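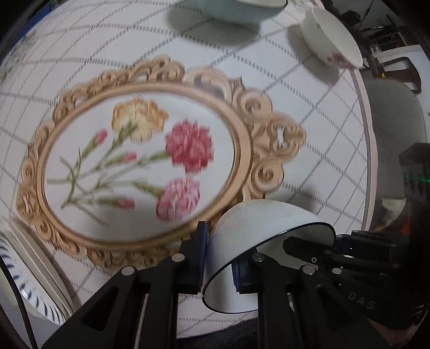
19th February

Back on the Kivska print this morning, reel three of five, and I'm happy to say the splices I remade before the break are holding. I ran it through by hand twice on the bench, then once at slow speed on the viewer, and only one spot made me wince (the long dissolve into the train station, where an old repair has a bit of a lip on it). I marked it with a paper tab. Please don't pull the tab off, whoever has the bench next!

Sound is the bigger headache. The track on reel three is quieter than reel two by a lot, and I spent far too long thinking it was our reader. I swapped the lamp, cleaned everything, ran the test loop and got a lovely clean signal. So it's the print. My guess is the lab made reel three from a different element, maybe a dupe, which would fit with the grain getting chunkier right where the wedding starts. I've left the levels alone in the raw capture and put a note in the log. We can ride it up in the mix and nobody gets hurt.

Watched the whole reel properly after lunch with the lights off, which I'd been putting off, and oh, it's so much better than the Buta tape made it look. On the tape the night stuff is basically soup. On film you can see the brother standing back by the gate for the entire argument, and he hears every word! That changes the last act for me. I always thought he was just being cold at the funeral, and I went around telling people the script was lazy there. I take it back.

Numbers so far: 303 frames flagged for hand cleanup on this reel, nearly all of them scratches in the wedding. Auto cleanup handled more than 2000 others, and I spot-checked 100 of those. It ate part of the rain in 34 of them. Rain looks like dirt to the software, and I don't see a setting that fixes it, so I've switched it off for that whole sequence and we'll do it the slow way.

Color: I keep going back and forth on the wedding. The print has gone pink, as they do, but if I pull all of it out the faces turn a nasty green-gray. I saved two versions, one halfway and one all the way. I like halfway. Look at them on the big monitor before arguing with me, the little one by the door is way too blue.

Drunton want a clip for their September program and asked for the dance. Fine by me once the color's settled, but not before. Sayce still haven't answered about the missing title card. I wrote again and asked if they have even a still of it.

Next up is reel four. The can smells a bit of vinegar, so I've put it in the cold cabinet with a fresh test strip and will read the strip before I unwind anything.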